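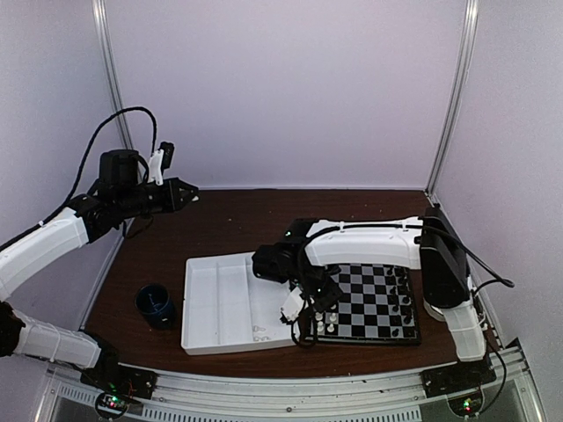
第二章 木质桌面的首次上油与日常养护

感谢您把 Haltent 硬蜡油带回家。给桌面上油这件事,听起来有点像老师傅才会的手艺,其实只要肯慢下来,第一次动手的朋友也能做得很好。请先把本章从头到尾读一遍,泡杯茶慢慢看都行,然后再开罐。

2.1 开始之前

请准备:细砂纸、不掉毛的棉布、白色百洁布、一次性手套,还有一根搅拌用的木棍。房间要通风,但别让风直接对着桌面吹,不然灰尘会落得到处都是。

注意:本产品只适用于实木和木皮桌面。若桌面原先涂过清漆,要先彻底打磨干净,油才渗得进去。拿不准的话,在桌子背面滴一滴水,过一会儿还是圆圆的一颗水珠,多半就是有漆。

2.2 上油步骤

1. 顺着木纹轻轻打磨整个桌面,边角处手要再轻一些,磨圆了可就补不回来了。
2. 用微湿的棉布擦去木粉,等桌面完全干透。
3. 把罐里的油搅匀,一直搅到罐底没有沉淀为止。请不要摇晃罐子,摇出来的气泡会留在漆面上。
4. 用百洁布蘸少量油,顺纹推开。宁可少蘸几次,也别一次倒太多。
5. 静置大约10分钟,再用干净棉布把浮油全部擦掉,擦到手摸上去不粘为止。
6. 隔夜之后重复第4、5步。一般桌面上2遍就够了,餐桌和工作台建议上3遍。

小提示:深色木材上油后颜色还会再深一点,刚擦完时看着尤其明显,不必着急,过几天就柔和下来了。先在不显眼的地方试一小块,心里会踏实很多。

2.3 安全须知

警告:沾过油的棉布会自己发热,揉成一团丢进垃圾桶有起火的危险。用完请立刻浸入水中,或者在室外单层摊开晾干,之后再丢弃。

请把油罐放在儿童和宠物够不到的地方。若不慎入眼,用大量清水冲洗,并尽快就医。

2.4 日常养护

头一个星期请温柔一点,不放热锅,不铺桌布,洒了水随手擦掉。往后平时用拧干的软布擦拭就好,别用含氨水或漂白成分的清洁剂。每年10月前后,暖气还没开的时候,薄薄地补一遍油,桌面过冬会舒服得多。

遇到浅浅的水印,可以用百洁布蘸一点油,在印子上顺纹轻擦,再用干布收净。印子较深时,请翻到第三章“局部修补”。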